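3.2 Storage of hair dryers in guest rooms

The second group of objects in our inventory is the small electric appliances that a hotel leaves for the guest. We visited the rooms of two hotels, Morov and Bidar, in July, and in total 361 rooms were included. In each room we noted where the hair dryer was kept, whether it had its own container, and whether the container said what was inside. The notes were made by the first author and then checked by Dong-hyun So, who did not know which hotel the notes came from.

In Morov the usual container is a cloth bag, kept on a shelf or hung on a hook. In Bidar the hair dryer is more often put in a drawer without any cover. The housekeeping staff of both hotels told us that a bag has one clear advantage: the cord stays together with the body, and the drawer can be opened without pulling. They also told us about a disadvantage. A bag which is only a little larger than the appliance takes a long time to fill, and staff who have many rooms to finish will put the appliance next to the bag and leave it there. We found this in 46 rooms. In 19 of them the bag was folded flat, so a guest could think it was meant for laundry.

The printing on the bag is important for this reason. Espinoza, which supplies the bags to Morov, offers them plain, with a word, or with a word and a drawing. Mebrat Endale, who manages the linen room, prefers the last kind, as many guests do not read English. We agree with her, but we want to add that the drawing helps only if it can be recognized when the bag is not lying straight. A soft bag is seldom flat, and part of the text is easily lost in the curve of the cloth (Figure 4).

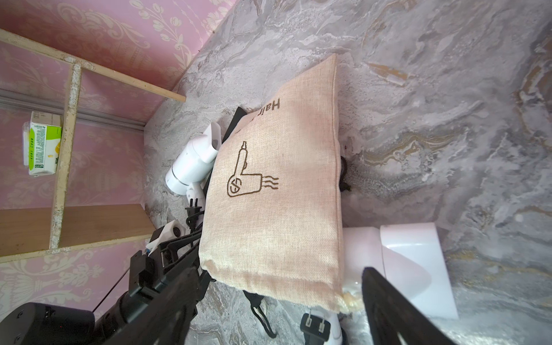
Figure 4. Cloth bag with printed word and line drawing of a hair dryer, with white hair dryers on both sides.

In the figure the word "Hair" can be read, although it is turned, and the lettering after it is not complete. The drawing still gives the meaning by its handle and the three wavy lines of air. We therefore coded bags of this kind as "labeled, readable from any side". Bags with words only were coded as "labeled, readable from the front". The two codes are kept separate in the analysis of Section 4.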